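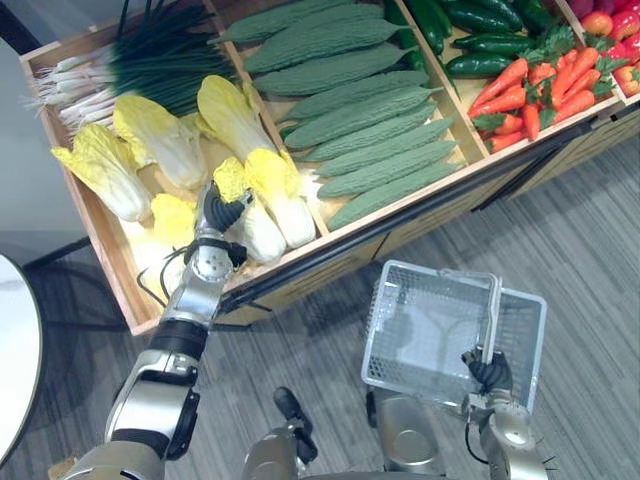
リングコスチューム・マスク・シューズの家庭での手入れについて

アルス・プロレスリング 用具管理室
2022年1月30日(日曜日)改訂

本ページは、当団体の練習生、所属選手およびそのご家族、ならびに会員の皆様を対象に、プロレスリングで使用する衣類および用具を家庭で洗濯、乾燥、補修、保管する際の要領をまとめたものです。用具管理室では現在216点の衣装および用具を管理しており、記載の方法はその日常業務で用いているものを、一般家庭の設備に合わせて書き改めたものです。

衣装の素材、染料および装飾は一点ごとに異なります。製品に取扱表示がある場合は表示を優先してください。表示のない特注品については、製作者に確認のうえ作業を行ってください。

帰宅後の扱い

練習または試合から帰宅した後は、用具袋を玄関または浴室前で開け、中身をすべて取り出してください。湿った衣類を袋に入れたまま翌朝まで置くと、臭いが定着し、通常の洗濯では除去が難しくなります。

取り出した品は、直ちに洗うもの、陰干しのみとするもの、拭き取りで済ませるものに分けます。タイツ、ショートタイツ、シングレット、アンダーウェア、靴下およびタオルは洗濯に回します。リングシューズ、ニーパッド、エルボーパッドの外側は拭き取りとし、内側の布が取り外せるものは外して洗います。入場用のガウンは、汗が付いた場合でも当日は陰干しとし、状態の確認は翌日に行ってください。

血液が付着した品は、他の品と同じかごに入れないでください。扱いは後の項に記します。

用具袋そのものは裏返して口を開き、風の通る場所に掛けます。底板が入っている袋は、底板を抜いて両面を拭いてください。底板の裏は見落とされやすく、練習生の持ち物点検で最も多く指摘を受けている箇所です。

タイツおよびシングレットの洗濯

ポリウレタンを含む伸縮素材は、熱および塩素に弱い素材です。水または体温より低いぬるま湯を用い、中性洗剤で押し洗いをしてください。もみ洗いやブラシの使用は避けます。

手順は次のとおりです。

洗面器または洗い桶に水を張り、洗剤を先に溶かします。
衣装を裏返し、装飾が内側に入るようにして沈めます。
脇、腰まわり、股の縫い目を中心に手のひらで押します。
水を替えながら、泡が出なくなるまですすぎます。
乾いたバスタオルに挟み、上から押さえて水気を取ります。
形を整え、平干しまたは腰部分を折り掛けて陰干しにします。

柔軟剤は使用しないでください。繊維の表面に残った成分により、相手選手が組み手の際に滑るおそれがあります。同じ理由により、防水スプレーや静電気防止スプレーも競技用の衣装には使用できません。

洗濯機を使用する場合は、目の細かい洗濯ネットに一着ずつ入れ、手洗いに相当する弱いコースを選びます。面ファスナーの付いた品は、必ず閉じてからネットに入れてください。開いたままの面ファスナーは、同じ衣装の生地を傷めるほか、ネットの網目にも掛かります。脱水は短く切り上げ、終了後は直ちに取り出します。

濃色と淡色の切り替えがある衣装は、浸け置きをしないでください。赤、紫および濃紺の生地は、数回洗った後であっても色が出ることがあります。初めて洗う品は、裏の縫い代に洗剤液を含ませた白い布を押し当て、色移りの有無を確認します。色が移る場合は家庭での洗濯を見合わせ、用具管理室または専門の洗濯業者に相談してください。

箔押し、スパンコール、刺繍のある衣装

箔押しの文字や図柄は、折り目から割れが生じます。洗濯中も乾燥中も、箔の部分で折り返さないように置いてください。アイロンを直接当てることは厳禁とします。しわが気になる場合は、裏側から当て布をし、低温で短く押さえるにとどめます。

スパンコールの付いた品は、作業前に糸の緩みを調べます。一枚でも糸が浮いている箇所があれば、洗う前に裏から縫い留めてください。連続した糸で留められている場合、一か所の切れから列全体が外れることがあります。外れたスパンコールは小袋に入れ、衣装と一緒に保管しておくと補修の際に利用できます。

刺繍部分の汗じみは、水で湿らせて固く絞った白い綿布で、外側から中心に向けて軽くたたきます。こすると糸が毛羽立ち、照明の下で白く見えるようになります。金糸および銀糸は変色が早いため、使用した当日に乾いた布で押さえ、湿気を取ってください。

当室のクリスティナ・コチシュは衣装補修を担当しており、刺繍の裏打ちに関する問い合わせを受け付けています。送付の前に、必ず品名と傷みの箇所を書面またはメールでお知らせください。事前の連絡がない品は受領できない場合があります。

マスクの手入れ

マスクは汗、皮脂、化粧料が同時に付着する用具であり、使用のたびに手入れが必要です。着用後は編み上げの紐を抜き、内側を上にして開きます。紐は本体と分けて洗います。

内側の布は、薄めた中性洗剤を含ませた柔らかい布で拭き、続いて水拭きを行い、洗剤を残さないようにします。目と口の縁は重ね縫いになっており、汚れが溜まりやすい箇所です。綿棒を用いて縫い目に沿って拭いてください。

エナメル調の合成皮革を用いたマスクは、水に沈めないでください。表面の拭き取りには水で固く絞った布を用い、アルコール、除光液、シンナー類は使用しません。合成皮革どうしが触れたまま乾くと貼り付き、剥がす際に表面がむけます。角や耳などの突起がある品では、突起と本体の間に薄い白紙を挟んで乾かしてください。新聞紙はインクが移るため適しません。

乾燥には頭部の形をした台が適していますが、ない場合は丸めたタオルを詰めても差し支えありません。タオルは乾いたものを用い、途中で一度取り替えます。風船を用いる方法も知られていますが、破裂の際に縫い目を傷めた例があり、当室では勧めていません。

メッシュの目布は、裏から指で支えながら柔らかい歯ブラシの先で触れる程度とします。目布に穴や緩みが見つかった場合は、その状態で試合や練習に使用しないでください。視界の妨げは本人だけでなく相手の負傷にもつながります。交換は製作者に依頼するものとします。

観賞用のマスクを所有する会員の方は、着用の有無にかかわらず、季節の変わり目に箱から出し、内側を確認してください。未着用の品でも、接着剤の劣化により内張りが浮くことがあります。

リングシューズ

リングシューズは紐を下まで緩め、舌革を前に大きく引き出して乾かします。中敷きは外し、別に立て掛けてください。靴の中には吸湿用の紙を軽く詰め、湿ったら入れ替えます。詰めすぎると甲の部分が広がるため注意が必要です。

ドライヤー、ストーブ、こたつ、車のダッシュボードによる乾燥は行わないでください。底の接着が緩み、底革が先端から剥がれる原因となります。冬季は暖房器具の近くに置きがちですが、室内の風通しのよい日陰で時間をかけて乾かすことを原則とします。

外側の汚れは、本革と合成皮革で扱いを分けます。

本革の靴は、馬毛のブラシでほこりを落とし、革用の汚れ落としを布に少量取って拭きます。乾いた後に無色のクリームを薄く塗り、別の布で拭き上げます。底および側面の下端には油分を付けないでください。

合成皮革の靴は、水拭きの後に乾拭きを行います。マットの黒ずみが取れない場合は、白い消しゴムで軽くこすります。研磨剤入りのスポンジは光沢を失わせるため、目立たない箇所で試してから用いてください。

靴底の溝に入った砂や小石は、竹串で取り除きます。屋外を歩いた靴でリングに上がることは、当団体の練習場規則により禁じられています。家庭の玄関先での試し履きも、必ず敷物の上で行ってください。

靴紐は消耗品です。毛羽立ちが出た段階で交換し、切れるまで使用しないでください。練習場の売店では、テウバー製の替え紐を一組799円で取り扱っています。長さは脚の太さと穴の数によって異なりますので、購入の際は現在使用中の紐を持参してください。新しい紐は伸びが出るため、初めて通した日は練習の途中で締め直します。
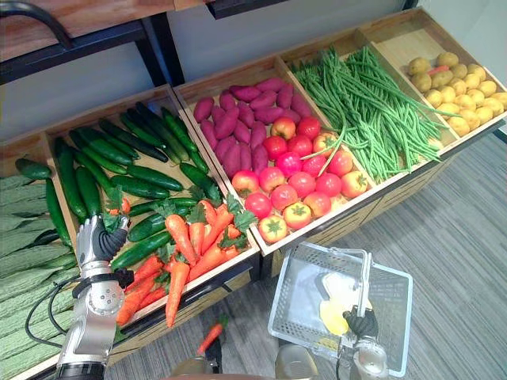 木製の陳列台に並ぶ野菜の模型

ニーパッドおよびエルボーパッド

筒状のパッドは、ウレタンを取り出せる型と縫い込みの型があります。取り出せる型は外布のみを洗い、ウレタンは水拭きの後に陰干しとします。縫い込みの型は全体を押し洗いし、タオルに包んで押さえ、筒の口を上下に向けて立てて乾かします。

ウレタンは絞らないでください。内部に亀裂が入ると、外見に変化がなくても衝撃を受ける力が落ちます。乾いたパッドの中央を親指で押し、戻りが遅い場合、または底に触れる感触がある場合は交換の時期です。左右で戻り方に差があるときは、片方のみの傷みであっても両方を交換します。

伸びた筒口をゴムで縫い縮める補修は、家庭でも行うことができます。平ゴムを外側に一周させ、伸縮用の糸で細かく留めてください。締めすぎは血行を妨げます。縫い終えたら装着し、膝または肘を深く曲げた状態でしばらく置き、跡の付き方を確認します。

血液の付着した品

血液が付いた用具を扱う際は、使い捨ての手袋を着用してください。手に傷がある方は作業を避け、他の方に依頼します。

布製品は、付着後できるだけ早く流水に当て、裏側から血液を押し出すように洗います。湯は使用しません。血液中のたんぱく質が固まり、繊維に残ります。水で落ちる分を落とした後、中性洗剤を直接付けてつまみ洗いをし、よくすすぎます。

白い綿のタオルおよび靴下に限り、酸素系漂白剤を使用することができます。使用量と時間は製品の表示に従ってください。色柄物、伸縮素材、箔押しのある品には使用しません。塩素系漂白剤と酸性の洗浄剤を同時に、または続けて使用することは、有毒な気体が発生するため絶対に行わないでください。

作業に用いた洗い桶と洗面台は、最後に洗浄し、家庭用の消毒剤で拭きます。手袋と拭き取りに用いた紙は袋に入れ、口を閉じて廃棄します。

入場用ガウンおよびジャケット

ガウンは重量があるため、針金のハンガーには掛けないでください。肩幅に合った厚みのあるハンガーを使用し、裾が床に付く丈の品は、裾を持ち上げて別のハンガーに仮掛けします。

陰干しの後、柔らかい洋服ブラシで上から下に向けてほこりを落とします。羽根飾りは手で触れる回数を減らし、冷風のドライヤーを離して当て、毛並みを整えてください。つぶれた羽根は、湯気に短く当てた後に冷風を送ると立ち上がります。湯気を当てる際は、やかんの口に直接近づけず、手をかざして熱くない距離を保ちます。

襟元の化粧汚れは、乾いたティッシュペーパーで押さえた後、中性洗剤を薄めた液を綿布に取ってたたきます。裏地が取り外せる仕様であれば、裏地のみを洗ってください。仕付け糸で印を付けてから外すと、戻す際に位置が狂いません。

電飾の付いた衣装は、電池を外してから手入れを始めます。配線が縫い込まれている部分には水分を付けないでください。電池を入れたまま保管した結果、液漏れにより接点が腐食した事例が当室にもあります。次の使用予定が決まっていても、その都度外すことを徹底してください。

応援用Tシャツおよびタオル

プリントTシャツは裏返し、ネットに入れて洗います。乾燥機は使用しないでください。干す際は襟からではなく裾からハンガーを入れると、襟ぐりの伸びを抑えられます。たたむときは、プリントの中央に折り目が来ないよう、厚紙を当てて左右を折ります。

サインの入ったTシャツは洗濯をしないことが原則です。着用する予定のある品にはサインを求めず、別に用意することをお勧めします。布用のペンで書かれたものであっても、洗濯を重ねると薄くなります。

マフラータオルは、使い始めに一度単独で洗ってください。新品の毛羽と余分な染料を落としておくと、会場で汗を拭いた際の色移りが少なくなります。ループ糸が飛び出したときは引かずに、根元をはさみで切ります。

レプリカベルトの手入れ

レプリカのチャンピオンベルトは、金属プレートと革帯を分けて考えます。プレートは柔らかい乾いた布で拭き、指紋を取ります。金属磨きはめっきを削るため使用しません。彫りの深い部分のほこりは、未使用の化粧筆または絵筆で払ってください。

革帯は丸めて保管すると癖が付きます。平らに置くか、太い筒に沿わせて緩く巻き、留め具は外しておきます。壁に掛ける場合は、帯の両端だけで重量を支えず、プレートの下に受けを設けてください。直射日光の当たる壁は避けます。

留めねじの緩みは、季節ごとに確認します。裏側から締めるもののうち、樹脂のワッシャーを挟んだものは締めすぎにより割れることがあります。指で回らない程度で止めてください。

家庭用マットの清掃

自宅で受け身や柔軟体操を行う練習生は、マットの清掃も用具の手入れに含めてください。使用前に乾いたモップで髪の毛とほこりを取り、使用後に水拭きを行います。表面が塩化ビニール製のマットは、薄めた中性洗剤で拭いた後、必ず洗剤分を拭き取ります。洗剤が残ると滑りやすくなります。

マットを敷いたままにすると、裏面と床の間に湿気が溜まります。使用しないときは壁に立て掛け、両面に風を通してください。連結式のマットは継ぎ目を外し、断面も拭きます。角が欠けた板は足の指を挟むおそれがあるため、中央部分には用いず、端に移すか交換します。

破れを布の粘着テープで塞ぐことは一時的な措置に限ります。テープの縁がめくれると皮膚を擦りますので、角を丸く切って貼り、使用のたびに浮きを確認してください。

下階のある住宅では、受け身の練習を行わないでください。厚手のマットを敷いても、振動は建物に伝わります。

臭いの対策

洗濯後も臭いが残る場合は、まず乾燥に要している時間を見直してください。干す間隔を広げ、扇風機の風を下から当てるだけで改善することが多くあります。

それでも残る場合、綿の品に限り、酸素系漂白剤を溶かしたぬるま湯に浸ける方法があります。伸縮素材の衣装については、すすぎを増やすことを先に試してください。臭いの原因が、落ちきらない洗剤に付いた皮脂であることがあります。

靴およびパッドには、乾燥後に重曹を布袋に入れて添える方法が利用できます。粉を直接振りかけると縫い目に残り、汗で溶けて白く浮き出ます。布袋は薄手の靴下で代用でき、口は固く結んでください。

消臭スプレーは、マスクの内側には使用しないでください。目や口に近い部分に成分が残ります。香りの強い製品は、相手選手への配慮から、競技用の品全般について使用を控えるものとします。

保管

すべての品は、完全に乾いたことを手で触れて確認してから収納します。縫い目の重なる部分、ゴムの入った腰まわり、靴のつま先は乾きが遅い箇所です。

衣装は不織布の袋に入れ、一着ずつ分けます。購入時のビニール袋は湿気がこもるため、長期の保管には用いません。異なる色の合成皮革は、重ねると互いに色が移ります。間に白い薄紙または洗いざらしの綿布を入れてください。

樹脂製の衣装箱を使用する場合は、蓋を月に一度開け、中の空気を入れ替えます。乾燥剤は箱の隅に置き、衣装に直接触れないようにします。防虫剤は毛、絹、羽根を含む品にのみ使用し、種類の異なるものを同じ箱に入れないでください。

押入れに置く場合は、床板との間にすのこを敷き、奥の壁から少し離します。北側の壁に面した押入れでは、冬季に結露が生じることがあります。1月から春先にかけては戸を開ける回数を増やしてください。

箱の外側には、品名、最後に使用した日、補修の要否を書いた札を付けます。補修が必要な品を未処理のまま収納した場合は、次に出す時期も書き添えておくと、試合前日に傷みが見つかる事態を防げます。

遠征時の携行

遠征には、裁縫道具、安全ピン、替え紐、小分けの中性洗剤、洗濯ネット、乾いたタオル2枚を携行してください。はさみは移動手段によって持ち込みに制限があります。

宿泊先の浴室で洗った衣装は、タオルに挟んで十分に水気を取ってから干します。浴室の換気扇を回したまま戸を少し開けておくと乾きが早まります。宿泊施設の備品であるタオルに色が移るおそれがある場合は、持参したタオルを使用してください。暖房機の吹き出し口や照明の笠に衣装を掛けることは、火災の危険があるため禁止します。

翌朝までに乾かない場合は、湿った品を単独で通気性のある袋に入れ、到着後ただちに干し直します。乾いた品と同じ袋に入れないでください。ソラウ会場の控室には物干し用の支柱を備えていますので、係員に申し出のうえ利用してください。

マスクと入場衣装は、預ける荷物に入れず、手荷物とすることを原則とします。マスクは中に柔らかい布を詰め、硬い箱に納めます。

家庭でできる補修の範囲

家庭で行ってよい補修は、ほつれの縫い留め、ゴムの交換、スパンコールおよび飾りの付け直し、紐の交換とします。糸は伸縮用のものを選び、縫い始めと縫い終わりは返し縫いにします。玉結びは肌に当たらない側に出してください。

次の傷みは、製作者または用具管理室に依頼してください。

股および脇の縫い目の裂け
マスクの編み上げ部分の裂け、はとめの抜け
リングシューズの底剥がれ、足首部分の型崩れ
ファスナーの交換
箔押しの貼り直し

瞬間接着剤による補修は認めていません。硬化した部分が皮膚を傷つけるほか、後日の縫い直しが困難になります。布用接着剤についても、装飾の仮留めを除き使用しないでください。

競技中に外れるおそれのある金具、鋲、硬質の飾りは、入場用の衣装に限って使用できます。リング上で着用する品に新たに飾りを付ける場合は、使用前に用具管理室の確認を受けてください。

点検の時期

練習生の用具点検は、寮においては毎月、通いの練習生については練習場で随時行います。点検ではマスク、靴、パッド、用具袋の順に確認し、不備があった品は補修または交換が済むまで使用を認めません。

点検の担当はアーネル・ティオンソンです。靴底および靴紐の判断に迷う場合は、練習開始前に申し出てください。点検票は記入後に写しを渡しますので、次回まで保管してください。

お問い合わせ

本ページの内容に関するお問い合わせは、用具管理室宛てに書面またはメールでお送りください。公演の前日および当日は回答ができません。補修の依頼には、品名、素材、傷みの箇所、次の使用予定日を記載してください。

会員の方が所有する観賞用の品については、手入れ方法の相談のみを承ります。お預かりおよび補修は行っておりません。

用具管理室 室長 フェレンツ・ハラース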